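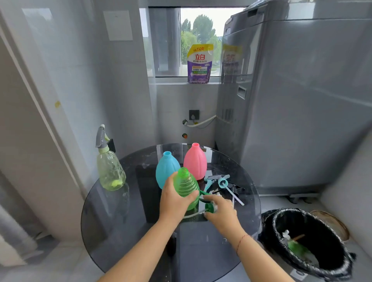 Ticket 2568
Product: Mandagi stock sync for small shops
Opened by: Khrystyna Hrytsenko, Brokard Household
Assigned to: Bohdan Semeniuk
Priority: Normal (customer asked for High)
Opened: September 18, 2019

Khrystyna Hrytsenko wrote:
Our online store is showing the wrong stock again. The refillable spray bottles say 1,341 available. We have never had that many of anything. The shelf count in the Ullby stockroom is 65 and I counted it myself, twice. I was told in July that the update fixed this. I didn't believe it then and I don't believe it now. Please don't tell me to clear my cache.

Bohdan Semeniuk wrote:
Hi Khrystyna, sorry for the trouble. Could you send the sync log and tell me whether the wrong number appears in the back office as well, or only on the store page? Also, have you tried signing out and back in?

Khrystyna Hrytsenko wrote:
Signing out is clearing the cache with extra steps. I did it anyway. Same number. It's wrong in both places. Log attached.

Bohdan Semeniuk wrote:
Thanks. The log shows the import from your supplier Zikwood running at 2:10 in the morning and finishing with no errors. That would normally mean the count is good. Is it possible somebody received a delivery and typed in the wrong quantity?

Khrystyna Hrytsenko wrote:
"Finished with no errors" and "did the right thing" are two different claims. There was no delivery. Receiving is me and one other person, and neither of us was in that day. Look at the column order in the Zikwood file. They added a column at some point and I have a feeling your import is reading their warehouse stock as ours.

Internal note, B. Semeniuk:
Doubtful, the import matches on header names. Checking so I can rule it out.

Internal note, B. Semeniuk:
Header on the new column is "Qty " with a trailing space. Import trims the space, then finds two columns called Qty and takes the last one. The last one is Zikwood's own stock. She's right.

Bohdan Semeniuk wrote:
You were right about the column. I've pinned your import to the first Qty column and run it again by hand. The bottles should now read 65. Could you check and let me know if I can close this?

Khrystyna Hrytsenko wrote:
They read 65. Please don't close it. One good run by hand proves very little when the trouble is with the nightly job. I want to see 3 nights in a row. And what about everything else in that file? The trigger heads and the funnels come from Zikwood too.

Bohdan Semeniuk wrote:
Fair enough. The setting covers every item in the file. I'll leave the ticket open and check the log each morning.

Bohdan Semeniuk wrote:
First night fine. Second night fine.

Khrystyna Hrytsenko wrote:
Second night was not fine. Funnels show zero and there's a full box of them under the counter.

Bohdan Semeniuk wrote:
Found it. Funnels were marked "discontinued" in the Zikwood file, so the import zeroed them. Separate cause, but I can see why that's not much comfort. I've turned off the discontinued rule for your account and reset the count to your last manual entry.

Khrystyna Hrytsenko wrote:
Then the 3 nights start over from tonight.

Status: Pending, monitoring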